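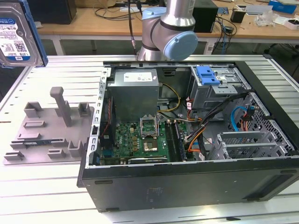 **Figura 1.** Torre de computador aberta sobre a mesa de trabalho, com um disco rígido de 1.0TB segurado na vertical.

## 4.2 Abertura de dispensários em localidades pequenas

O resultado que mais nos entusiasmou vem de Prurthorpe. Com pouco mais de 2,000 habitantes, a vila recebeu dois dispensários de canábis medicinal no período estudado, ambos de gestão familiar, e respondeu ao inquérito com uma generosidade rara: 259 questionários válidos, muitos deles com comentários escritos nas margens (lemos todos!). Em Fenham, onde a licença da Drorkis foi emitida mais tarde, a recolha só terminou em July, e por isso tratamos as duas localidades em separado.

Seguimos a escala de aceitação de Becerra e Amarasinghe, com 7 itens, aplicada à saída da loja e no mercado de produtores. A diferença entre os dois locais de aplicação é fascinante — quem respondeu no mercado mostrou-se mais favorável à abertura, mesmo sem nunca ter entrado no dispensário. Anayeli Becerra já tinha sugerido este efeito de vizinhança num estudo anterior, mas sem dados de venda a retalho que o sustentassem.
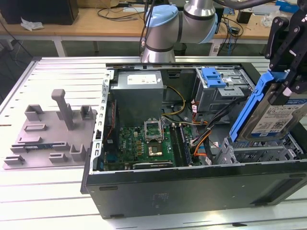

**Figura 2.** Disco rígido em suporte azul, preso por uma garra preta junto à extremidade direita da torre aberta.

Os registos de venda foram cedidos pela Wiegand, em formato agregado e sem identificação de pacientes. Cruzámo-los com as datas das campanhas de inscrição de pacientes, e o padrão salta à vista: as inscrições sobem na semana da campanha e mantêm-se altas na seguinte. Lutfa Amarasinghe propõe lê-las como efeito de conversa entre clientes, hipótese que nos parece muito promissora e que retomamos na secção 5. Falta ainda separar as renovações das primeiras inscrições, que os registos de Fenham juntam na mesma coluna.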